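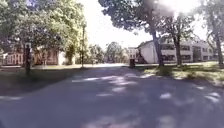 The Hedau path surface is a dense asphalt wearing course supplied by Nodico for footpaths, shared routes and service roads in grounds where pedestrians are the principal users. It is intended for institutions that maintain their own estates, including colleges, hospitals, housing associations and parish authorities. On a wide grey path of this kind, running under tree canopy with a grassy verge along its left side, the level of the surface against the grass, the treatment of the edge and the effect of shade all need to be settled before an order is placed. The notes on this page deal with each of these in turn and should be read together with the Strand edging sheet, where edging is to be supplied.

Product description

Hedau is a machine-laid or hand-laid asphalt in a single grey finish. It is delivered hot to site and compacted by roller. The stone is small enough to give an even surface for wheelchairs, pushchairs and hand trolleys, while leaving sufficient texture for grip underfoot. No coating or paint is applied. The colour when new is close to black and lightens with use and exposure over the first seasons.

The product is offered in two grades. Hedau Standard is for paths used on foot and by bicycle, with occasional access by light maintenance vehicles. Hedau Service is for paths which also form part of a delivery or emergency route. The two grades are similar in appearance and may be laid end to end, provided that the joint is cut square and sealed. The grade cannot be altered after the mixing order has been confirmed.

Preparation of the ground

The customer is responsible for the condition of the ground before laying, unless preparation has been included in the written quotation. Topsoil, roots no longer living and loose fill are to be removed over the full width of the path and for a short distance beyond each edge. The stone base must be compacted in layers and left to the falls shown on the drawing. Standing water on the base will lead to postponement of the work.

Existing asphalt may be overlaid where it is sound. Our surveyor will mark areas to be broken out, and these will be listed separately in the quotation. Covers, gullies and the bases of posts are to be raised or reset before the new surface is laid. Where a lamp column stands in the grass beside the path, the position of its supply cable must be confirmed by the customer in writing.

Laying beneath trees

Many of the paths for which Hedau is ordered pass close to mature trees, and particular care is required in these positions. Nodico does not cut living roots. If roots are found within the depth of the base, work stops at that point until the customer's tree officer has given instructions. A shallow build-up using open stone is available for use over root areas and is priced by the square metre.

Low branches must be lifted or tied back to allow safe passage of the delivery vehicle. Heat from the material can mark leaves which hang close to the paver, and hand laying is advised in such places. It takes longer, and the programme will be adjusted accordingly.

A surface in deep shade dries more slowly than one in open ground. Moss and leaf stain are more likely to appear, especially along the edge nearest the trunks. This does not shorten the life of the material if the path is kept clean, but it should be allowed for in the maintenance budget. Dappled light can also make small changes of level difficult to see, and we recommend that steps, ramps and raised covers be avoided on shaded lengths wherever the layout permits.

Edging

Hedau may be finished with a free edge, with the verge made up to the level of the surface, or with Strand edging. Strand is a narrow steel restraint fixed with pins from the outer side, and it sits flush with the finished path so that a mower may pass over it. On curves it is bent on site by hand. A free edge is acceptable for Hedau Standard only. The Service grade must be restrained on both sides.

Soil for making up verges is not supplied. Grass seed should be sown after the edge has been inspected and accepted.

Opening to users

Foot traffic may normally be admitted on the day following completion. Bicycles and light vehicles should be kept off for 3 days. In hot weather the period for vehicles is extended at the discretion of the site supervisor, as turning wheels can scuff a young surface. Benches, bins and planters with narrow feet should stand on spreader plates for the first summer.

Care and maintenance

Sweep regularly, and more often in autumn - wet leaves left in place are the most common cause of complaint. A stiff brush and clean water will remove most staining. Pressure washing is permitted with a fan nozzle held well clear of the surface. Petrol, diesel and solvent cleaners will soften the binder and must be soaked up at once. Rock salt may be used in winter.

Small areas of damage can be cut out and patched. A patch will be darker than the surrounding path at first. Customers who wish to carry out their own repairs may order Hedau in sealed tubs for cold application, although this material is suitable for temporary work only.

Reference work

The longest continuous path laid in Hedau Standard to date is at Stindgate, where 2,953 square metres were completed in 8 working days with 2 crews. The path was kept open in sections during the work, and Strand edging was fitted along the grassed lengths. Visits may be arranged through the estates desk between March and October.

Ordering and enquiries

Quotations are prepared from a measured drawing or following a site visit. Please state the width of the path, the expected use, the position of trees and lighting, and any restrictions on vehicle access. Samples of the compacted material are available on request and are to be returned carriage paid.

Technical enquiries should be addressed to Torunn Sjöberg, Surfacing Department, Nodico. The department is open to telephone callers from 8 in the morning until noon.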